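# Itby Bars: Our Snack Table Project

Our project for the spring food unit was to come up with a no-bake bar, make enough of it for the July open house, and write down what we learned. I worked with Idalina Sequeira, who had already made something close to it at home, and we named ours Itby bars after the street her grandmother lived on (it was the grandmother's oats-and-honey mixture that got us started, so it seemed only right!).

The first batch used peanut butter, oats, honey and a handful of chopped dates. It tasted wonderful and would not hold together for love or money. We had warmed the honey for just a minute or so, and I think we were so excited to get to the pressing part that we rushed it. For the second batch we let the honey and peanut butter bubble gently together for 2 minutes, then stirred in the oats right away and pressed everything down hard with the back of a spoon. What a difference!

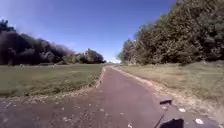

Eliseo Manríquez thought the second batch was still too sweet, and wondered whether we could leave out the dates and put in toasted sunflower seeds with a good pinch of salt. I was a bit stubborn about my dates, I'll admit, but we tried it his way for batch three and I ended up eating four of them standing at the counter.

For the open house we used 680 grams of oats, spread over two big pans, and chilled them overnight. Idalina drizzled dark chocolate over one pan and we left the other plain. The plain ones went first, which surprised both of us.

If we did it again, I would line the pans with parchment that hangs over the sides, so the whole slab lifts out in one go. I'd also like to try a version with almond butter, though Idalina says it needs a little more honey to set.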